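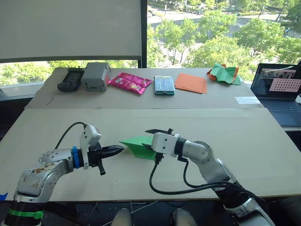

Folding a piece of paper to a point is the sort of thing you believe you can do until somebody is watching, according to one reply to Jurar's reader survey, and by then you have creased it in the wrong place and have to pretend you were making a boat.

Jurar read the reply several times and has built a product around it.

Jurar announces the Kernamholm Folding Pad

BIVER, 2021-02-26. Jurar, the paper and stationery firm, today announces the Kernamholm Folding Pad, a block of 400 sheets of bright coloured paper for people who would like to fold something and have been let down by the instructions. It comes with a booklet of 17 models, none of which is a crane. The crane has been well served elsewhere.

The pad is sold in single colours. Green goes on sale first. The survey showed a clear liking for green, along with a clear dislike of the mustard that Jurar had already spent most of the winter getting right. The mustard will follow in August, when it is hoped that feelings will have softened.

A sheet that forgives

Most folding paper is thin, crisp and takes a crease once. If the crease is wrong, it stays wrong, and every later fold leans a little towards it. The Kernamholm sheet is slightly softer and can be opened out, pressed flat and folded again without splitting along the old line. It will still show the old line. Jurar looked into removing the evidence altogether and found that the result was closer to cloth.

The paper is the same colour on both sides. Traditional folders may find this a pity, as a white reverse helps you see which way up you are. Beginners in the trial mostly found that it gave them one less thing to be wrong about.

Instructions in whole sentences

The booklet was written by Venckus, the small design studio best known for its assembly leaflets, and it does without the usual dotted lines and curly arrows. Each step is a sentence, and the longest model takes 12 of them. The booklet starts with the plain triangle, which gets a page to itself. From there it moves to the dart, the pocket, the pointed hat and a number of animals that have been labelled for safety.

A short chapter called "Where to Put Your Fingers" deals with the hard part, when the paper is half folded, the point is nearly there and both sides need holding at once. The advice is to work on a large flat table, keep the sheet low, bring the two sides in towards the middle and let go of one only when the other is settled. Rushing is discouraged. So is breathing out.

Tried in Biver

The pad was tried by 51 people in Biver, who were given a table, a stack of paper and as long as they liked. Most finished the triangle. The pointed hat divided the room. One tester asked whether the fox could be renamed, and after looking at the results Venckus agreed: it now appears in the booklet as "Fox, or Similar".

Comments from the trial were kind about the paper and less kind about step nine of the pocket, which has been rewritten. The old step nine will be available on request to anyone who enjoys that sort of thing.

A spokesperson for Jurar commented: "We wanted a pad for the kitchen table, for an afternoon when it is raining and the good scissors have gone missing. You need no scissors, no glue and no talent. We did consider putting that last part on the cover, and the shops asked us not to."

What is in the box

The Kernamholm Folding Pad contains one block of square sheets, glued along the top edge, and one booklet. There is a card backing sheet, which is too stiff to fold. Three testers tried. The box itself opens flat and has been left plain inside for anyone who runs out of table.

The pad can be recycled with ordinary household paper, folded or unfolded. Finished models need not be flattened first, though some people may prefer to do it for their own reasons.

Availability

The green pad is available from today through Jurar's own shop in Biver and from stationers that stock the firm's writing paper. Schools and libraries may order blocks without the booklet. Review copies can be had from the Jurar press office, which would be glad to see any finished models and promises to guess correctly.

ENDS

Notes to editors

Kernamholm is a name chosen by Jurar for its folding papers. It is pronounced as written.

Please do not send foxes by post unboxed.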